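Returns and Repacking FAQ

Which items can be returned?
Any Vidow desk accessory or storage box bought directly from us can be returned within 60 days of delivery. Items bought from a reseller go back to that reseller under its own terms. Clearance items are final sale unless they arrive damaged.

Do I need the original box?
Yes, for full credit. If the retail box is missing or torn, the return is accepted at 70 percent of the purchase price. An outer shipping carton does not replace the retail box.

How should the retail box be packed?
Open the lid all the way before putting anything inside. Place each part back in its own recess and fold in the side flaps before the lid. Do not tape the retail box itself. Adhesive residue counts as damage.

Work on a flat surface larger than the opened box. Write the return number on the packing slip with a permanent marker, not on the retail box.
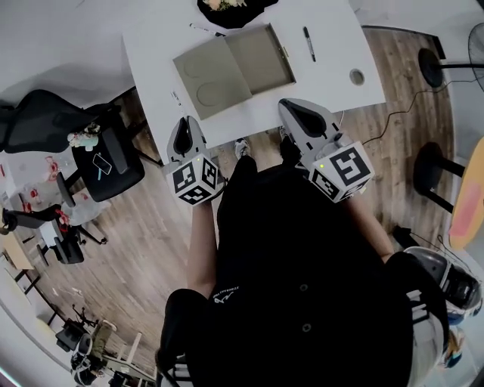
Where do I find the return number?
Log in, open Orders, and select Start a Return. The number is shown on the confirmation page and in the email that follows. Each number covers one order. If you are sending back parts of two orders, request two numbers and use two cartons.

Which carrier do you use?
Prepaid labels are issued through Flovex. You may use another carrier at your own cost, but we do not cover loss in transit in that case. Keep the drop-off receipt until the refund posts.

How long does a refund take?
Inspection is completed within 3 business days of arrival at the warehouse. The refund goes to the original payment method. Store credit is posted the same day inspection closes.

Can I exchange an item for another size?
Direct exchanges are not offered. Return the item and place a new order.

What if the item arrived damaged?
Do not repack it. Send photos of the item and the shipping carton through the contact form, with the order number in the subject line. Claims are handled by Ha-rang Woo in customer support.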